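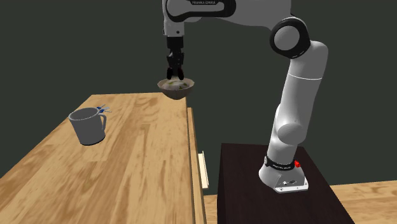 Billmont huts, April 2020 bookings: refund or roll over?

pinecone_deb
OK so we had two nights booked at the upper hut at Billmont, party of 12, and the email came yesterday. Whole spring calendar is scrapped. They're giving us a choice between a full refund minus the 15 dollar processing fee, or rolling the booking to September with the same rate locked in. I'm leaning toward September but half my group wants their money back now, which I get. What is everybody else doing? Also has anyone been up there that time of year? I've only ever done it on skis and I have no idea what the trail is like without snow on it.

rusty_crampon
Take the refund. I love those huts but I don't plan anything that far out right now. You can always rebook.

mtn_laundry
Can you though? Fall fills up fast even in a normal year. I tried for the larch weekend three years in a row before I got in, and that was the lower hut with the bad stove.

rusty_crampon
The stove isn't bad, people overload it. Two splits at a time and leave the damper alone.

mtn_laundry
I did leave the damper alone. My socks still smelled like a campfire at Thanksgiving.

Dewanti Pattinasarany
Hi Deb, I've done Billmont in the fall twice, once from the Clorkmont side and once up the regular road. Go from Clorkmont if you can! It's longer but the grade is so much kinder, and you get the lake at the halfway point (we swam, it was awful, I'd do it again). The regular road is all loose rock once the snow's gone and it's a slog with a full pack. Water is the thing to ask about. The creek by the upper hut was down to a trickle the second time I went and we were carrying it from the spring below the outhouse trail, maybe ten minutes each way. Bring a couple of those collapsible jugs.

pinecone_deb
Oh this is so helpful, thank you!! Below the outhouse trail makes me a tiny bit nervous, but I assume you filtered?

Dewanti Pattinasarany
Filtered and boiled, ha. It's a good way off to the side, you'll see when you get there. Nobody in our group got sick.

ollar_bound
Going to disagree on the Clorkmont route. For a group of 12 with mixed fitness I would not do it. There's a stretch above the lake where the markers are pretty sparse and we lost most of an hour wandering around in the alders. The road is ugly but you can't get lost on it. If somebody in your party has bad knees they can also stash a pack at the Chong cabin and come back for it the next day.

Dewanti Pattinasarany
Fair, we had a map and someone who'd been before. I still think the road is miserable.

ollar_bound
It is miserable. We agree on that part.

gorpmaster88
Does anyone know if the 15 dollars is per person or per booking? My email just says "a processing fee applies."

pinecone_deb
Mine says per booking. I'd write to them and check, the lady who answered me was really nice and got back to me the same day.

gorpmaster88
Thanks. We're just four people at the Ollar yurt so if it's per person I'm going to be grumpy about it.

rusty_crampon
They shouldn't be charging a fee at all when they're the ones canceling.

mtn_laundry
It's a tiny outfit, Rusty. They've lost the best part of their spring. I rolled mine over and told them to keep the fee anyway.

rusty_crampon
That's generous of you, and I mean it. But some of us are out of work at the moment and it's not a small thing. They could make it optional.

mtn_laundry
Yeah, OK, that's a good point. Sorry, I wasn't thinking about it that way.

pinecone_deb
Update for anyone following along. I called, and they'll let you split it! So the seven of us who want to go are rolled over, and the other five get their share back, with one fee for the lot. It came to 172 dollars each going back to the refund people. I had to send a list of names and that was it. They did say we might have to share the hut if another small group wants the empty bunks, which is fine with me as long as they don't snore worse than my brother-in-law.

gorpmaster88
Heard back too, it's per booking. Not grumpy. Took the refund, we'll try again next winter.

ollar_bound
Deb, with only seven of you the Clorkmont side is a lot more reasonable. I take back maybe half of what I said. Bring a real map and don't trust the markers past the lake.

pinecone_deb
Haha, deal. Dewanti, can you remember if there are pots up there in the fall, or do they pull the kitchen stuff after ski season? I'd rather not haul my big one.

Dewanti Pattinasarany
Pots yes, there were two big ones and a kettle. Bring your own bowls and mugs though, we were short last time and I ate chili out of a saucepan lid. And earplugs -- the mice run the rafters all night.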